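# Bench Two: keeping the hand-held pair honest

This page started as a gallery and has turned into mostly words, with the pictures down near the bottom. The machine is a pair of Nultine hand-held grippers on cables, with a marker on top of each one and a harness over the operator's shoulders. A person wears the whole business, does a household chore at a table, and the rig writes down where the grippers were while it happened. We have had it since June. I look after it two afternoons a week, and I was against buying it.

I'm less against it now. I still don't believe most of what the brochure says.

## What we were told

Lastenum sold us the pair along with their setup software, Bornero, and the promise was "on the table and recording in 6 minutes." I timed the first setup at 23 minutes, and that was with the man from Lastenum doing it. Manouchehr Zarei got it down to something close to the brochure figure by the end of the summer, but he skips the marker check, so I don't count his times and we have agreed to stop discussing it.

The other promise was that the rig is "self-calibrating." I have yet to meet a piece of equipment that deserved the word. Bornero shows a green bar when it is happy with the markers, and the bar goes green far too easily. I once got it green with a marker plate I could wiggle with one finger. If you take one thing from this page, please wiggle the plates yourself.

## Morning check

Do this before anyone puts the harness on.

Start with the marker plates. Hold the gripper by the housing, take a corner of the plate between finger and thumb, and push it sideways. There should be no movement at all. If there is, tighten the two screws underneath with the short driver in the drawer (the long one fits too, and it will happily strip the heads). Then look at the printed face in flat light. Fingerprints are fine. Scuffs across a black border are a problem, and so is anything shiny. Someone once covered a plate in clear tape to protect it, and we lost a whole morning of tracking to glare before I peeled it off.

Next, the fingertips. Close the gripper slowly and watch them come together. They should meet along their whole length. When they meet at the front and gape at the back, the pads have crept forward, and you can push them home with your thumb if you catch it early. Leave it a week and you'll be ordering a tip set at $895 from Lastenum, which is a remarkable amount of money for some dark rubbery stuff and a few pins. I asked whether a plain pad from the hardware store would do. They said it would void the warranty. I notice they didn't say it wouldn't work.

Then the cables, which get a section to themselves.

## Cables

Most of the faults I have logged on this bench were cable faults. The sales sheet has nothing to say about cables except that they are included.

They hang off the grippers, go down past the table edge, and run across the floor, and every part of that trip is a chance for something to go wrong. A chair wheel rolls over one. The operator turns in the seat and winds one around a leg. The weight of the drop pulls on the plug all day, and by late afternoon you get the stutter: the recording looks fine on screen, then you open it and there are holes in it.

What I do now:

- Leave enough slack that the operator can reach the far side of the table with either hand and the plug never goes tight. Have them try it, sitting down, before you start.
- Run both cables off the same side of the table where you can. It looks untidy and it saves you the crossover.
- Check the plug seat at the gripper end at lunch. Push it in even if it looks in.
- Never hang a gripper by its cable. I have seen this done by people with advanced degrees.

A cable that has stuttered once goes in the box marked APAZA SPARES and stays there until I've had it on the meter. Please don't "just try it again." It will work when you try it again. That's how this kind of fault behaves, and it is how one bad lead got passed between both grippers for most of a month and had me blaming the software. (I'd have been glad to blame the software.)

## The cloth task

Apaza, the project that pays for all this, wants table chores. The one we run most is the board and cloth: a flat gray board goes on the table, a microfiber cloth goes on the board, and the operator works the cloth over it with the gripper. It sounds trivial, and I said so at the planning meeting, and I have been eating that remark ever since.

Cloth is hard on the tips. It drags, it bunches up, it leaves lint in the gap behind the pads, and the lint stops the fingers closing all the way. You can't see it from the operator's seat. Bornero can't see it either, whatever the manual implies, and goes on reporting a full close. We recorded 112 takes in one stretch before I opened a gripper up and found a neat purple felt plug sitting behind one pad. Were those takes spoiled? The project people say no. I'd like to know how they can tell.

So on cloth days the tips get cleaned at every break, with the stiff dry brush, back to front. No compressed air. It drives the lint further in, and I have the felt plug in a jar if anyone needs convincing.

The board wants watching as well. It slides under a hard wipe, a bit at a time, and after a while it is lying at an angle that has nothing to do with where you put it. The project says it doesn't mind, that variety is good. Fine. What I mind is the operator steadying it by leaning on a corner with the gripper nose down, which loads the tips sideways. Rest on it lightly. If the board needs pinning down like an animal, stop and wipe the table underneath it, where there is usually grit.

## From the bench

Board and cloth, with the grippers on and the leads where they usually hang.

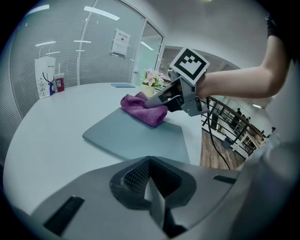

The purple cloth again, same table, same board. 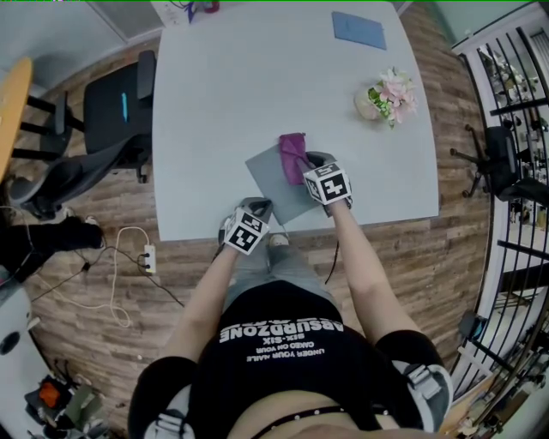 ## After a session

Harness off first, grippers second. People want to do it the other way round and then they are standing there with a lead over one shoulder. Put the grippers down on their sides with the marker plates facing away from each other. I don't care how careful you are, two plates that touch will scratch, and a scratched plate is a plate Bornero will half believe in, which is worse than one it rejects.

Close the session in the software before you pull any plugs. The manual says the order doesn't matter. The one time I took the manual at its word, the last file came out empty, and Lastenum's reply to my message was a link to the manual.

Write the session up in the paper book. Yes, paper. I want the lead numbers, which tips were on, and anything that felt odd, and I want it in words. "Left one a bit sticky near closed" has found me more faults than the diagnostics screen has. The diagnostics screen has, so far, found me one fault, and it was a flat battery in the mouse.

## Taking a gripper apart

You need the short driver, a tray with a lip, and a stretch of time when nobody wants the rig back. Four screws hold the housing halves. Loosen all of them a turn before you remove any, or the shell twists and the last one binds. Lift the top half straight up, with the marker plate still attached. There's a ribbon on the left that is shorter than you'd like, so don't fling it open.

Brush out the finger slides. Look for a pale dust, which means the slides are wearing; a little is normal by the end of a month of cloth. Lastenum recommends their own grease. I've used it on one gripper and nothing at all on the other since midsummer, and the dry one is running cleaner, presumably for want of anything for the lint to stick to. One gripper each way is hardly a study and I wouldn't quote it at anyone. I'm going to leave them as they are until the new year and see.

Closing up is the same in reverse, and then you redo the marker check from scratch. Having had the housing apart, you have moved the plate, even if you'd swear you haven't. Run the Bornero routine, get your green bar, and then do the real test: put the gripper tips on the two pencil crosses at the table edge, one after the other, and compare the distance on screen with a steel ruler. I trust the ruler.

## Still open

The right-hand gripper drifts by a hair over a long session. It could be heat in the housing or it could be the plate screws settling. Manouchehr thinks it's the operators getting tired and holding it differently, and I haven't managed to prove him wrong, though I'm working on it. I've swapped the plates over between the two grippers, and if the drift moves to the left hand I'll have my answer.

There's also a new firmware out. The release note reads "improved stability," with no word on what was unstable. I'm not installing it on both grippers at once, so for a while the pair won't match. Check the sticker on the housing before you ask me why the menus are different.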